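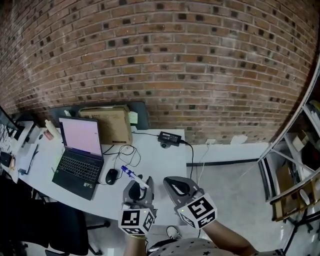 M. Gasser
Lecturer in Youth and Family Studies, Bollier College

Chapter 13
Online Games and Family Life

Key terms in this chapter: session, match, in-game purchase, household rule, displacement, parallel play

Parents who come to a family worker with a worry about games tend to describe the same evening. Dinner is ready, a child is called, and the child says he can't stop yet. The parent calls again. By the third call someone is shouting, and the food is cold. The parent sees a child who won't listen. The child sees a parent who has asked him to walk out on his team in the middle of a match. Both accounts are accurate as far as they go, and a worker who listens to only one of them will not be much use to the family.

This chapter deals with online games played by young people between the ages of 11 and 16, and with the arguments, habits and friendships that grow up round them at home. Chapter 12 dealt with bullying by message and group chat. Some of that material applies again in this chapter, mainly where games include voice chat, and it is not repeated.

We start with time. Many household rules are written in hours: one hour on a school night, two at the weekend. Rules of this sort are easy to state and hard to keep, for the simple reason that games are not divided into hours. In Darik, the team game used in several of the case notes below, a match lasts 26 minutes if it goes the full distance, and a player who leaves early is barred from the next one. A child told to stop on the hour will often be halfway through. Families who count in matches seem to argue less over the last few minutes, though they may argue more over how many matches there should be.

The second section looks at money. Games that cost nothing to download may still sell outfits, extra characters and passes for the season. The sums are small one at a time. What matters to the young person is often the look of the thing in front of friends, much as with trainers or a school bag, and it helps to talk about it in those terms. We also look at chance-based purchases, where the buyer does not know what will be received until after paying. Students should read this part alongside the notes on pocket money in Chapter 9.

The third section is on friendship. For a good many young people a game is where they meet the friends they already have from school. They talk about homework and teachers while they play, and sometimes barely talk about the game at all. Taking the game away as a punishment can therefore cut a child off from a whole group for a week — something parents do not always mean to do. There are also friendships with players the child has never met, and these need separate thought. The section sets out what a worker should ask, and when a concern has to be passed on under the safeguarding procedure.

The last section follows the Fundo project, a parents' evening group that ran from October with 20 families. Each family wrote its own household rule, tried it, and came back to change it. The early rules were long. One ran to two pages and covered holidays, birthdays and visits from cousins. Most of the later ones fitted on a card on the fridge. The children had a say in the wording, and several asked for rules about their parents' phones as well.

Displacement is a word you will meet throughout. It means that time spent on one activity is taken from another, such as sleep or sport. When you read a case note, ask what the young person was doing with those hours before — it may have been television.

Before you read on

Write down the rules on games or television in the home where you grew up. Note who made them, who kept them, and what happened when they were broken. Keep your notes, as you will need them for the exercise at the end of section 13.2.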